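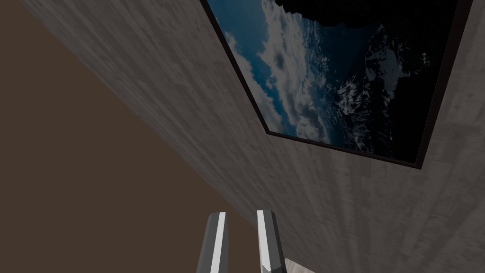 *Wrist view in the simulator: gripper fingers, gray surface, and a framed picture of Earth from orbit.*

# Buying a Robot Arm: Questions We Keep Getting

Kept by the equipment planning desk at Casdale. If you are about to ask Jeferson Nogueira whether your department can have a robot, please read to the end first. He will ask whether you did.

## Before you ask for money

**Can we just buy the arm and work out the rest later?**

You can. The Griduvville site did, and their arm spent its first winter as a very expensive coat rack. The arm is one line on the budget. You also need a mount, a gripper, a controller cabinet, guarding, somebody's time, and a floor that can take the load. Put all of it on the same request form, even the parts that make you wince.

**Why do we have to start in the simulator?**

Crashing there is free. We ask for a simulated version of your task before we sign for any hardware. You will learn whether the arm can reach what you want it to reach, and whether the camera on the wrist sees anything useful once it gets there. Several teams have found out that their dream layout points the camera at a wall for half the cycle. Much better to learn that before the electrician comes.

**Does the simulation have to look nice?**

No. Plain brown and mottled gray will do. Spend your afternoon getting dimensions right. A handsome room with a table two inches too low will lie to you very convincingly.

**How long should we plan for this stage?**

Seven weeks, for a team that already has someone who can write a script. If you don't have that person, the clock starts when you find them.

## What it costs

**What does the simulator license cost?**

$1,532 per seat, per year, charged to your own cost center. Most teams need 2 seats. Please don't share a login. The license server notices, and then it writes to Humaira Bugti, and then she writes to you.

**Do we need a new computer?**

Probably a better graphics card than the one you have. Try the shared workstation on the second floor before you order anything. It is loud and it runs hot, but it's paid for.

**Which gripper should we budget for?**

Start with plain two-finger parallel. Everybody wants the five-finger hand they saw in a video. Then we price the hand, and everybody discovers a deep respect for two fingers. If your parts are floppy, very shiny, or shaped like nothing in particular, bring a few to the desk and we'll talk about suction.

Budget for spare fingertips too. They wear out, they get dropped, and they go home in people's pockets.

**Is the Cleron quote still good?**

Quotes lapse at the end of June. If yours was written before that, ask for a fresh one, and check that shipping is on it. The last one arrived with freight listed as "TBD," a number that has never once gone down.

**What about Malhotra?**

They handle our installation and yearly service. Their visit is a separate line and it isn't optional. Leaving it off makes your total look lovely for as long as it takes Jeferson to scroll to the second page.

**Can we buy used?**

Yes, if the seller hands over the service record and the controller passwords. No passwords, no purchase. We own one locked controller already and the collection is complete.

## Space and safety

**How much floor do we need?**

More than the arm's reach. Add the longest part it will carry, then room for a person to walk past without turning sideways. Mark it out with tape and leave the tape down for a while. If people keep parking carts inside it, you have picked a hallway.

**Our arm is the "collaborative" kind. Do we still need a risk assessment?**

Yes. The arm may be gentle, but what it's holding might be a box cutter.

**Who signs off?**

Humaira signs for safety, Jeferson signs for money. Getting one to say the other already agreed has been tried.

## The request itself

**What goes in the packet?**

- The form, filled in, with a real number in every box
- A short recording of the simulated task, including at least one failed attempt
- Your floor sketch
- The name of the person who will look after the machine once it's here

**Why do you want a failure in the recording?**

We want to know how it goes wrong. A flawless recording tells us you can edit.

**Our request was turned down. Can we appeal?**

You can resubmit. Of the 71 requests on file, plenty went through on the second try, usually with a smaller arm and a longer parts list. Read the comments on the returned form before you call. They're short, and Jeferson's handwriting is better than people claim.

**Can we name the robot?**

Go ahead, but put the asset number on the form. Finance had to chase three separate arms called Steve.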